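Section 4. Running the Box-Packing Demonstration on Open Day
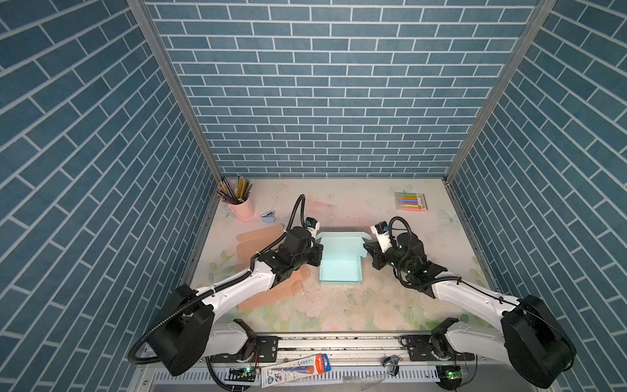

Visitors love this one, and so do we! The packing demo is the busiest stop on the Mornholm open day route, and it is the only station where people get to watch two arms share one job at close range. Plan on 40 minutes of setup before the doors open. Lay the box out in the center of the mat with its base flat and its side panels partly raised, one arm on each side, and put the stationery at the back: the pencil cup and the light-blue stapler toward the left, the flat package of markers toward the right. Guests recognize everything on the mat right away, and the questions start before the arms have even moved.

4.1 Before the doors open

1. Switch on the main supply and wait for both arms to finish their self-check.
2. Press HOME on the Puma control panel. Stand clear until both arms have stopped.
3. Check that each cable arches freely above its wrist. A cable that snags will stop the run — usually in front of your biggest crowd.
4. Load the program OPEN DAY and set the speed to 50 percent.
5. Run one full cycle with no guests at the station.

CAUTION: Never reach into the enclosure while the arms are powered. Press STOP first, every time, even for a dropped marker.

Note: The counter on the panel goes up to 999 cycles and then starts again at zero. The arms keep working normally.

4.2 With visitors at the station

1. Welcome the group and ask them to stay behind the floor line.
2. Point out the camera on top of each gripper before you start. Children in particular like to know where the robot "looks from."
3. Press START and let the first cycle run without talking over it. It is much more fun to watch quietly once and then hear the explanation.
4. On the second cycle, explain which arm is holding and which is folding.
5. Invite one guest to press PAUSE and then RESUME.

Note: If a fold misses, say so and run it again. Yeison Valderrama had three misses in a row at the March open day in Rirnercombe, and that group stayed longer than any other — they were cheering by the fourth try!

4.3 If the demo stops

Code 34 means an arm met more resistance than it expected.

1. Press STOP and wait for the panel light to go out.
2. Move the cardboard away from the grippers and flatten any bent tab.
3. Press HOME, then START.

If the code comes back, switch to the spare program and call Lizeth Villanueva at the Gimivia desk.

4.4 Closing the station

Press HOME, switch off the main supply, brush the crumbs off the mat, and write the cycle count in the station log.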